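Course Materials > Robot Skills Lab > Unit 4 > Handout: Simulation Kits

Last updated: June

Trying out the Zundaton kit before we commit to it

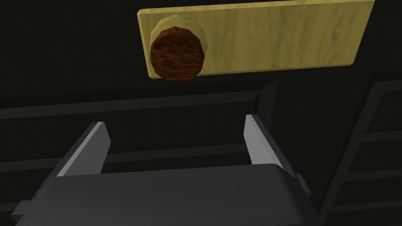
So, a quick word on what I want from you this unit. The department is deciding whether to keep paying for Zundaton, the simulation kit we've had on trial, and I said my class would give it a proper workout first (you're welcome!). We get 30 seats on the trial license, so everybody has their own login and there's no need to share.

The kit comes with 83 ready-made tasks. Most of them are kitchen and workshop chores: pull a knob, slide a door, pick up a block. Please start with the knob tasks. They look easy and they're great for learning, because a round knob gives a two-finger gripper very little to hold on to. Come in a bit off center and the fingers push it sideways. Close too early and you've grabbed air.

What I like so far: setup took me one coffee. The wrist view is on by default, and I'm a big fan of it, it's much easier to judge your approach when you're looking out over the fingers. You can change the wood textures and the lighting from a plain menu, no scripting at all.

What I like less: the round parts are pretty chunky. Look closely at a knob and you'll see flat sides where the curve should be. Rafferty Crenshaw thinks it doesn't matter for grasp training, and Uwe Hamann thinks it matters a lot once you care about contact. I go back and forth, so I'd love to see what your runs say. Dark furniture is also hard to read on the lab monitors, so turn the room light up in the settings before you start squinting.

For the lab, do this:

1. Pick 2 knob tasks and run each with the stock controller.
2. Change the starting angle of the gripper and run them again.
3. Save your logs to the Studeo folder under your own name.
4. Write me a page on whether you'd buy this thing.

The full license is 700 dollars a year, so keep that in mind on the last one. If you've used Dvorak in another class, go ahead and compare, I'm curious. Skip the Ferkinska add-on for now, we'll get to it in Unit 5.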